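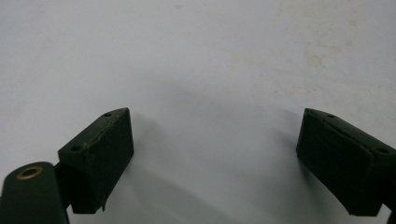 Superfície branca com manchas em tons de bege.

Limpeza e arrumação da caçadeira em casa — dicas soltas

Outubro, época aberta, e as perguntas do costume no correio. Respondo aqui a tudo de uma vez, à pressa, que tenho cães para dar de comer.

Antes de mais nada
Arma aberta, câmaras vazias, ver com os olhos e meter o dedo. Depois ver outra vez. Cartuchos noutra divisão, não é na outra ponta da mesa. Telefone longe. Miúdos e cães fora da garagem.

A bancada
Toalha velha de turco por cima, dobrada. Quem não quer nódoas de óleo no tampo põe por baixo um saco de ração aberto ao meio. Nódoa antiga em superfície branca: bicarbonato com umas gotas de água, deixar estar, pano húmido. Às vezes sai, às vezes fica uma sombra amarelada e paciência. Lixívia não, e muito menos ao pé do solvente.

Canos
Sempre da câmara para a boca. Escova de bronze com solvente, deixar actuar uns 30 minutos se houver chumbo agarrado, menos se foi só uma manhã às perdizes. Depois remendos de pano até saírem limpos. Camisolas interiores velhas servem lindamente, cortadas aos quadrados. Para acabar, um remendo com óleo, e outro seco a seguir — fica uma película, chega.

Choques: desenroscar no fim de cada jornada com chuva. Massa fina na rosca, pouquinha. O Bleddyn Rees deixou os dele três épocas sem mexer e acabou no armeiro, 42 euros e um sermão.

Óleo a mais
É o erro de quase toda a gente. O óleo escorre para a coronha quando a arma está de pé e a madeira fica escura e mole junto à báscula. Guardar com os canos para baixo nos primeiros dias, em cima dum pano. Uso o Samonte fino, o de frasco com bico, mas qualquer óleo leve para armas dá. O de cozinha não. Já vi.

Coronha
Madeira acabada a óleo: linhaça, uma gota do tamanho duma ervilha, esfregar com a palma da mão até aquecer. Repetir no dia seguinte. Madeira envernizada, pano seco e mais nada. Mossas pequenas sobem com um pano húmido e a ponta do ferro de engomar, devagarinho, só em madeira sem verniz e longe do quadriculado. Para o quadriculado, escova de dentes macia, a seco.

Ferrugem
Pintinhas vermelhas à superfície: lã de aço 0000 com óleo, sem força, no sentido do cano. Se já tem buraco, parar e levar ao armeiro. Por dentro do cano, igual, não inventem. Nem lixas, nem berbequim, nem vinagre.

Depois de chuva, não pôr a arma encostada ao aquecedor. Secar com pano, abrir, deixar à temperatura da casa umas horas convosco por perto, e só depois óleo e cofre.

Cofre
Saquetas de sílica lá dentro, secar no forno baixinho quando mudam de cor (as que mudam, ler o que diz o pacote). A Veronica Barbu usa uma caixa desumidificadora Ponel de 500 gramas e está contente. Estojo de espuma é para transporte, a espuma guarda humidade e marca o azulado. Chave do cofre consigo ou noutro fecho, nunca na gaveta de cima da cozinha. Munições fechadas à parte, secas.

Panos sujos
Panos com óleo de linhaça aquecem sozinhos e podem pegar fogo, isto é a sério. Estender ao ar livre, abertos, até ficarem rijos, ou meter numa lata de metal com água e tampa. Nunca amachucados no balde do lixo.

Perguntaram tambem
— Mekdes Derese: posso desmontar o mecanismo dos gatilhos? Não. Armeiro.
— Espingarda emprestada pelo avô, parada há 17 anos, dá para atirar? Revisão primeiro, e ver os papeis, que sem livrete em ordem nem se tira de casa.
— Escova de aço nos canos? Não, bronze ou nylon.

Para a semana falo das botas e da gordura, se houver tempo.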